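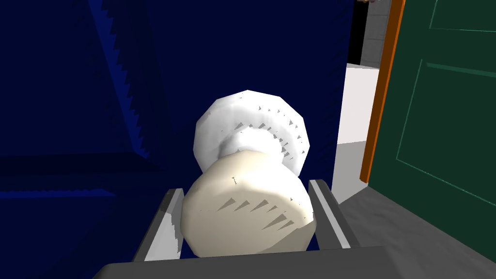 Bhavana Gowda wrote in to say that her Stedano logger had reported a dewpoint higher than the air temperature for most of a night in July, and could the readme please mention whether this was a fault or a new kind of weather. It's a fault. It is described under Known problems, and she has our thanks for reading the file before anyone else did.

Stedano garden readings - README

What's in the folder

Readings from 12 Stedano loggers, left out in gardens and allotments around Utov. Each one took temperature, humidity and air pressure every 30 minutes. There is one plain text file per logger, plus sites.txt, which tells you where each was standing and what it was standing too close to.

Columns

time - local clock time, no summer adjustment. Add the hour yourself if you need it.
temp_c - air temperature in Celsius, to one decimal place. The second decimal was removed as it was mostly wishful.
rh - relative humidity, per cent.
press - pressure at the logger, in hectopascals, not corrected to sea level. The highest site is 200 metres up, so don't compare it with the others and announce a storm.
dew_c - dewpoint, worked out by the logger itself. See below.
flag - 0 is fine, 1 is doubtful, 2 is a reading we wouldn't show to family.

Known problems

Dewpoint. The older firmware uses the previous temperature with the current humidity, so dew_c goes wrong whenever the air cools quickly. Work it out again from temp_c and rh. The script dew.py does this and takes a few seconds.

Logger 7 spent the first part of the summer beside a greenhouse vent. Its afternoons are tropical. They are flagged 1, although Thirumalai Marar argued for 2 and may have been right.

Gaps are left blank. Nothing has been filled in, smoothed or tidied. If you find a suspiciously straight line, it's a flat battery.

No wind. The Arnetti cups were ordered and did come, with the wrong thread.

Use

Free for any purpose, including school projects and settling arguments over frost. Please name the folder as the Venkataraman set, after the street where the first logger went up. Corrections are welcome - send the logger number, the time and what you think it should have said.

Changes

1.1 - flags added, one site moved to the right side of the river
1.0 - first version, no flags, much confidence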